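Simulated Board Tasks: Gallery

Laltden project, Bevley lab. Renders from the set used to train the Jallex placement policy. Scene layout by Liesl Kälin, collection scripts by Esmaeil Esfahani.
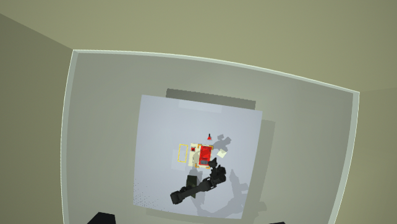

Board scene, overhead view
Arm at the lower right corner of the red block. Cream board tilted with the table; small dark red square at its upper left. Orange-yellow corner marks around the block, yellow outline to the left of the board. Arm shadows are left on in this set.

Episode format
Each episode stores joint positions, gripper state, the camera view and a text instruction. Episodes end on success or at 50 seconds. Timed-out episodes are kept and labeled as failures.

Set size
400 episodes across 7 layouts. Zodwa Nkuna reviewed the labels in June and removed 158 further episodes in which the logged gripper state lagged the motion. The removed episodes are stored separately and are not used in training.

Randomization
Table angle, light direction and starting arm pose change per episode. Board size is fixed. Colors are fixed within a layout.

Questions about the file format go to Esmaeil Esfahani.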